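4. What Counts as a Charging Cable

4.1 The sample

We collected 1,000 listings from the "Cables & Charging" sections of two online marketplaces, Horwood and Plornow, during one week in October. Sections were taken at face value, a courtesy that did not survive the first afternoon of coding. Each listing was read in full, including the part after the words "please read in full," and assigned to one of the product types in the Nigatu scheme, which was designed for phone accessories and has the merit of being short.

Two coders worked separately and then compared notes. Where they differed, the listing was read again by both, aloud if necessary. Most differences concerned bundles: a cable sold with a wall plug, a cable sold with a pouch, a cable sold with a second cable of another kind whose presence the title did not mention. We coded a bundle by the item that took up most of the seller's text. A stricter rule based on price was tried and dropped, as few sellers said which part of the price belonged to which part of the bundle.

Mixed collections raise the same trouble wherever somebody has to name what is in them (Figure 3).

Figure 3. A mixed collection in a mesh tray.
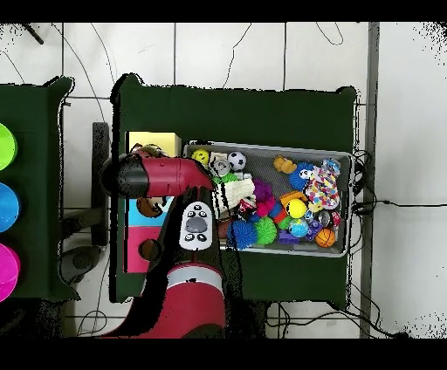

4.2 Misfiled listings

Of the 1,000 listings, 487 were coded as something other than a charging cable. The largest group was wall plugs, a forgivable neighbor. After that the drift becomes more adventurous: car mounts, grip rings, earbud tips, a set of adhesive hooks. Horwood and Plornow both let sellers choose their own section, and both send a reminder to choose carefully. We saw no sign that the reminder does any harm.

Sellers had three main routes into the wrong section. Some filed by connection, so that anything touching the charging port went in, dust covers included. Some filed by occasion, on the theory that a person buying a cable is about to travel and might want a neck pillow. The rest appear to have copied an earlier listing and changed the title, and in a few cases had not gone so far as to change the title.

Balletholm, the busiest seller in the sample, accounted for roughly 200 listings. Its filing was neither better nor worse than average, but it was more consistent: every Balletholm screen wipe was a cable. A buyer who learned this could shop there quite efficiently.

4.3 Sorting by the title alone

We next asked how far a filter could get using only titles. The filter was trained on 700 listings and tested on the remainder. It did well with plugs and mounts, whose sellers tend to name the thing early, and poorly with adapters, whose sellers name every phone the adapter has ever met — the thing itself arrives near the end, if at all.

Figure 4. Objects sharing a shape.

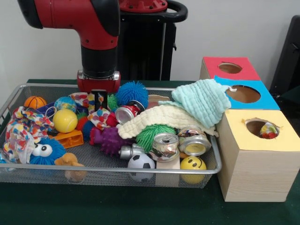 Adapters were most often confused with cables because the two share nearly all of their title words. Connector names, charging speeds and phone models appear in both, and a filter that leans on shared words will put them together with great confidence. The objects in Figure 4 allow a similar mistake. Sorted by shape, the small orange basketball-patterned ball, the globe ball and the yellow tennis ball make one tidy group, and anyone who wanted a tennis ball has been told only that it is round. "Type-C fast" does the same work in a listing title. Adding the order of the words helped somewhat with adapters and made bundles worse, as the first item named was frequently the free gift.

We did not tune the filter further. The Nigatu scheme has no type for free gifts, and inventing one would have made our results hard to compare with earlier coding. Listings that both coders marked as unreadable were kept in the test portion on the grounds that buyers have to deal with them too.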